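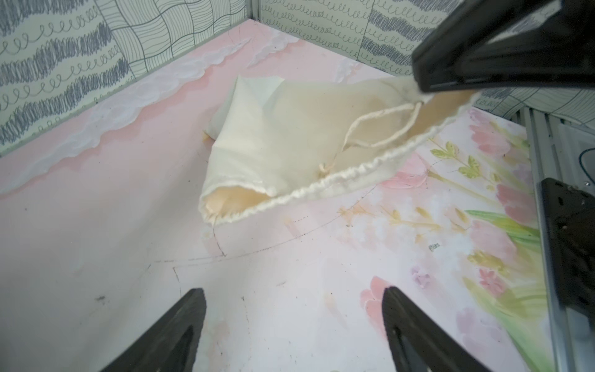

Ticket: left gripper stays open during handover, trained policy only
Product: Villex two-arm control, with Dillis recorder
Site: Cleneo, bench cell
Opened: 5th September
Status: open (was "resolved", reopened by customer)

Original report

We are teaching a two-arm cell to hold a cotton drawstring bag by the corner with the right gripper and take the rim with the left. The operator works both leader arms by hand and the followers copy. That part is fine. A person at the leaders can do the task all afternoon.

The trained policy can't. The right arm picks up the corner and holds it. The left arm comes in at a sensible angle, gets to the fabric, and waits with its fingers apart. Sometimes it closes much later, after the right arm has pulled the bag away, and sometimes it never closes. It looks like an arm that is waiting for permission.

The dataset is 1,424 episodes. Your setup guide says 1,000 is plenty for a soft-goods task with two arms. I had my doubts about that figure when I read it, but we went past it anyway.

First answer from your side was to record more episodes and "vary the bag pose." I'd like something better than that before I ask two people to spend another week on the leaders. If the data has a fault in it, more data has more of the fault.

What I have ruled out

Left gripper motor. Commanded open and shut from the Villex panel with no policy running. It moves when told, and the reading follows.

Left wrist camera. The fabric and the left fingers are both in view when the arm stops, and the picture isn't frozen. I moved my hand in front of the lens and the stream updated.

Lighting. Suggested in the first reply. We trained and ran under the same lights, same mat, same walls. I don't accept lighting.

Bag color. Also suggested. The bag is pale and so is part of the mat, I grant you that. But the arm gets to the bag. An arm that couldn't see the fabric wouldn't stop next to it every time.

Swapped arms in config. Checked twice. Left is left.

Log, continued

Replayed a recorded episode on the real arms with the policy switched off, just the stored actions sent back to the followers. Your agent said this would "confirm hardware health." It did the opposite of calming me down. On replay, the left gripper closed late, on an episode where the operator had made a clean grab. The right gripper closed on time.

Tried it again with a different episode from the Yaman folder (that is our name for the bag work). Same result, though the delay wasn't the same size. Left late, right fine.

So the fault is in the file and the policy may have learned exactly what we gave it. Hard to call it a training problem now.

Opened the episode in the Dillis viewer and put two traces on one plot: what the left leader trigger was doing, and what got saved as the left gripper action. The saved one trails by up to 18 frames. The arm joints on the same side have no such gap. Only the gripper channel does, and only on the left.

Noticed something else while I was in there. The saved left gripper action never goes all the way closed. It levels off at about where the fingers would meet fabric. The leader trigger, on the same episode, goes all the way in. My reading is that for this channel the recorder is saving where the follower gripper got to, and calling it an action. With a hard object we might not have spotted it. With cloth between the fingers, a command to go where the fingers already are gives you no squeeze at all.

Asked the operator to do the handover again by remote, slowly, with the plot running live. Right gripper holding the cloth, left coming in open.

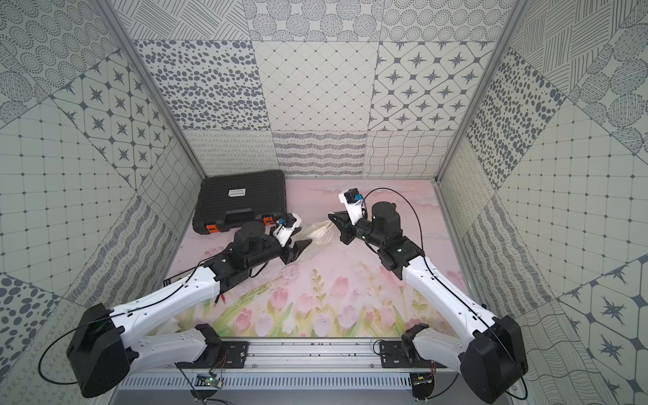
Reply from Villex: We have gone over the plot you attached and we agree the left gripper channel is being written from the measured position. This can happen when a leader arm is re-calibrated after the recorder profile has been saved. The profile keeps the old channel name, doesn't find it, and falls back to the follower reading without a warning. Please delete the profile, calibrate both leaders, and make a new profile in that order. Your existing episodes can be repaired with the channel remap tool, so you don't need to record them again. Could you confirm when the left leader was last calibrated?

My answer

February, according to the bench notebook. The profile is older than that, so your explanation fits so far.

I have trouble with "without a warning." A recorder that can't find the channel it was told to save should stop. We sat there pressing the trigger and watching a green "recording" box.

I have more trouble with the remap tool. Remap from what? If the trigger value was never saved as an action, there is nothing to map back to. I could see it on the plot for the episodes I opened, so it is in the raw stream for those. We turned raw streams off part of the way through to save disk space, on the advice of the same setup guide. For the rest, I suspect the tool shifts the measured position earlier in time and hopes. That would fix the lateness and leave the squeeze problem where it is.

Please answer that in writing before I run it on anything I care about. I have made a copy and will try it there.

Log, continued

Deleted the profile. Calibrated left leader, then right. Made a new profile. Recorded a short batch with raw streams on.

Plotted left trigger against saved left gripper action. They lie on top of each other now, including the full close at the end.

Replayed one from the new batch. Left gripper closed when the operator had closed it, and kept its hold on the rim when the right let go. Tried a second, and this one missed the fabric. The bag had been set down differently from how it was in the recording, so I don't count that against the fix. I don't count the first one as proof, either.

Ran the remap tool on the copy. On an episode with the raw stream, the result looks right. On one without, the action is earlier and still levels off halfway, as I expected. No message from the tool to say it did anything different between the two.

Status was changed to "resolved" on your side after the calibration step. I have changed it back. What is still owed:

An answer on what remap does when the raw stream is missing.
A recorder that refuses to start when a channel isn't found.
A correction to the page in the guide that says raw streams can be turned off.

Until then we are training on the new batch plus the old episodes that still have raw streams, and leaving the others out. I'll post the plots from that run here when it's finished.

Related tickets
Dillis viewer: traces drift apart after pausing playback
Leader trigger range wrong after calibration
Recorder profile lost on update to version 2
Follower arm jumps at start of replay
Channel remap: where is the output saved?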